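Skonness Open Water Swim, progress report to the Manurung fund
Covers September to date

Quick one this time, race prep is eating everything.

Entries: 1,610 paid up across both distances. The long course (4,000 meters, Prinmont pier to Wustosmont beach) filled first. Waitlist open, moving slowly.

Safety: 4 rescue boats confirmed, paddlers still being signed up. Harbor office wants the turn buoy moved farther out from the ferry lane. Fine by us, new course map went to them last week.

Timing: ankle chips ordered, mats tested on the Wustosmont ramp. Results desk will run from the Prinmont clubhouse.

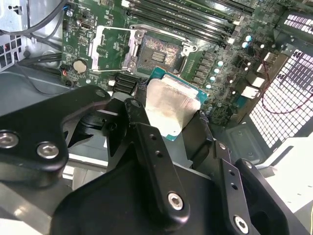

CPU and socket, desktop case open.

Money: boat fuel over budget, swim caps under. Comes out close to even. Medals not invoiced yet. Your second payment went on buoys and anchor line, reciepts attached.

Juniors: 2 pool sessions a week at Skonness, good turnout. Need one more coach with an open water ticket before the sea sessions can start.

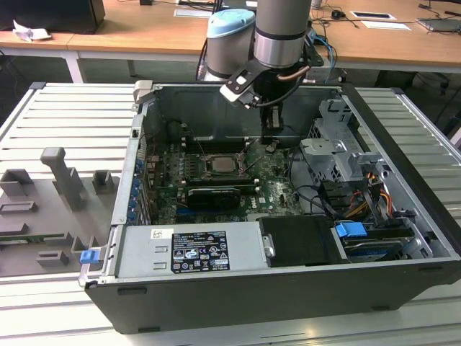
Dell workstation on its side, panel off.

Still to do: tide check for the start time, parking at the beach end, wetsuit rule for the short course. Will send the final saftey plan once the harbor office signs it.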